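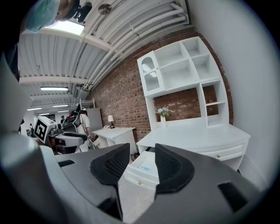

ハンドグリッパーでのデータ収集、引き出し作業の手順をどう決めていますか

投稿者：nezu_lab
2024年9月22日

家具まわりの作業（引き出しの開閉、中の小物の取り出しと戻し）を、手持ちグリッパーで収録しています。人数が増えて人によってやり方がばらついてきたので、社内の作業基準を文書にすることになりました。たたき台は次のとおりです。

1. 収録前にマーカーの面を目視で確認し、汚れと浮きがあれば貼り直す
2. 引き出しはつまみを持って開ける。縁に指をかけて引かない
3. 一回の動作は全閉から始めて全閉で終わる
4. 失敗した回も消さず、失敗のラベルを付けて残す
5. 収録中は作業者の後ろを通らない

2と4で意見が割れています。ほかの現場ではどうしているか教えてください。

返信1　投稿者：kugi80

うちも4は同じです。消してよいのは機材の不具合で記録自体が壊れたときだけで、落とした、つかみ損ねた、開けきれなかったはすべて残します。あとから使うかどうかは学習側が決めることで、収録側が判断する項目は少ないほうがいいです。
2は決めていません。つまみの形によっては、このタイプの指先だと滑ります。

返信2　投稿者：Purves現場係

2には反対です。持ち方を一つに固定すると、その持ち方ができない家具に当たったときに何も残りません。うちは一つの家具につき持ち方を二種類以上と決めています。つまみでも縁でもよくて、どちらでやったかをメモ欄に書く方式です。

3も条件付きにしたほうがいいと思います。半開きから始まる回がゼロだと、実際の部屋で困ります。

返信3　投稿者：nezu_lab

ありがとうございます。2の理由を書いていませんでした。縁に指をかけると手前の板を傷めることがあって、家具を借りている場所では使えないのです。自社の部屋に限って縁も可、という書き方なら通りそうです。

返信4　投稿者：toride_m

データの話の前に安全の項目が薄いです。5だけでは足りません。うちの基準から抜き出します。

・ケーブルは前腕に沿わせ、肘の内側で一度留める。手首だけで留めない
・両手にグリッパーを持ったまま椅子に上がらない、しゃがんだまま横に移動しない
・足元にある靴、袋、梱包材は収録の前に壁際へ寄せる
・実機の横で収録するときは、実機の担当者が非常停止に手の届く位置にいる

四つ目は省略されがちです。電源を入れていないから大丈夫と言う人がいますが、電源の状態は離れたところからでは判断できません。

返信5　投稿者：kugi80

toride_mさんの三つ目、私は少し違う意見です。床の物を全部寄せると、生活感のない部屋ばかりになりませんか。うちは頭のカメラに写る範囲にはわざと物を残しています。

返信6　投稿者：toride_m

残すのは構いません。ただし作業者の足が動く範囲には置かない、これは譲れないです。両手がふさがっていて、顔の前に機材があり、下を見る余裕がない作業です。床にテープで足の範囲を囲って、その中だけ空にすれば両立します。テープを剥がし忘れると後の収録に写り込むので、剥がす担当も決めてください。

返信7　投稿者：Ewurabena Laryea

Fusteckで収録の管理をしています。日本語が不自然だったらすみません。

マーカーの確認について。目視だけだと、角が少し浮いた程度では見逃します。私たちは開始時に、左右のグリッパーを決まった位置にかざして数秒止め、認識が途切れないことを画面で見てから始めます。途中で休憩を取ったら、再開のときにも同じことをします。

先月までは一日の始めに一回だけでした。ある班で午後の分がまとめて使えなくなり、582本のうち76本を撮り直しています。原因は片方のキューブの固定ねじの緩みでした。

返信8　投稿者：nezu_lab

撮り直しの数字は説得材料になります。社内の文書に引用してもいいですか。社名は出しません。

返信9　投稿者：Ewurabena Laryea

数字だけなら問題ありません。

返信10　投稿者：hako_no_naka

初めて書き込みます。作業者側です。
休憩の規定がどの案にもないのが気になりました。グリッパーは片手なら軽いですが、両手に持って腕を前に出し続けると肩に来ます。疲れると開け方が雑になり、閉めるときに勢いがつきます。基準に入れるなら、本数ではなく時間で区切ってほしいです。本数で区切ると早く終わらせようとして動作が速くなります。

返信11　投稿者：Purves現場係

時間で区切るのは賛成ですが、うちでは本数の目標もなくせませんでした。発注元への報告が本数なので。折り合いとして、目標本数は作業者には伝えず、進行係だけが持っています。

返信12　投稿者：hako_no_naka

伝えないのは逆に不安になる人もいます。私は知っておきたいほうです。

返信13　投稿者：kugi80

これは人によりますね。うちは伝えたうえで、達しなくても何も言わない、と基準に書きました。書いておくと進行係も急かしにくくなります。

返信14　投稿者：Donnie Chisholm

映り込みの扱いも入れたほうがいいです。頭のカメラで撮ると、ほかの作業者の顔、窓の外、服の文字まで入ります。Tromentの案件では次のように分けました。

・人の顔：同意書のある人だけが部屋に入る。それ以外の人が入ったら収録を止める
・服の文字：無地を推奨、禁止はしない
・私物の書類、画面：収録の前に片付ける
・窓：通行人が見える向きならブラインドを下ろす

服を禁止にしなかったのは、当日に着替えてもらうのが現実的でなかったからです。柄があるほうがデータの幅が出るという意見も社内にありました。

返信15　投稿者：toride_m

マスクをしていれば同意書はいらない、と解釈した班を見たことがあります。マスクでは足りません。声や体格でも分かるし、収録の合間に外すこともあります。「マスクの有無にかかわらず」と一言入れてください。

返信16　投稿者：nezu_lab

いただいた意見で書き直しました。両手で引き出しに向かうときの立ち位置は文章で伝わりにくいので、写真も付けます。キャビネットの正面に立ち、両方のグリッパーを開いた引き出しへ下ろす形です。
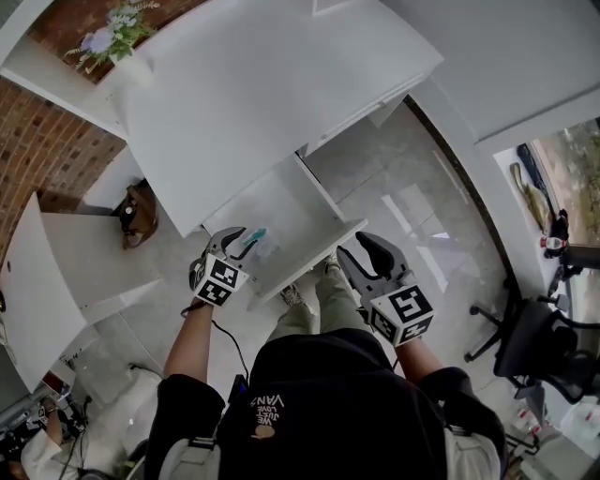

改訂案（引き出し作業）

1. 開始時と休憩明けに、左右のマーカーの認識を画面で確認する。固定ねじも手で触って確かめる
2. 持ち方は一つの家具につき二種類以上とし、メモ欄に記録する。借りている家具では縁を持たない
3. 全閉から始める回を基本とし、半開きから始める回を別に設ける
4. 失敗した回は残してラベルを付ける。削除は記録の破損時に限る
5. 作業者の足が動く範囲には物を置かない。範囲はテープで示し、終了後に進行係が剥がす
6. ケーブルは前腕に沿わせ、肘の内側で留める
7. 実機の横では、担当者が非常停止に手の届く位置につく
8. マスクの有無にかかわらず、同意書のない人は部屋に入らない
9. 休憩は時間で区切る。目標本数は作業者に伝えるが、達しなくても理由を求めない

返信17　投稿者：Purves現場係

9項目なら現場の壁に貼れる分量ですね。2はこれで納得です。3の「別に設ける」は、割合を決めないとやらない班が出ます。

返信18　投稿者：kugi80

割合は家具ごとに違うので、基準の本文には書かず、収録計画のほうに書くのがいいと思います。基準に数字を入れると改訂が面倒です。

返信19　投稿者：Purves現場係

計画のほうは現場で読まれません。うちの経験では、壁に貼ってある紙に書いていないことは守られないです。ここは意見が合わないですね。

返信20　投稿者：toride_m

7に追記を。担当者が離れるときは収録も止める、まで書いてください。交代の数十秒が一番抜けます。
あと1の「手で触って」は、触ったせいでキューブがずれることもあるので、触ったあとに認識の確認、という順番にしたほうがいいです。

返信21　投稿者：nezu_lab

1は順番を入れ替えます。7も追記します。3の割合は計画に書き、壁の紙には計画の該当箇所を書いておくことにします。
来週、借りている部屋のほうで一度この版で回して、直すところが出たらまたここに書きます。

返信22　投稿者：hako_no_naka

休憩の長さは何分にしますか。そこがまだ空欄です。

返信23　投稿者：nezu_lab

未定です。作業者の人たちに聞いてから決めます。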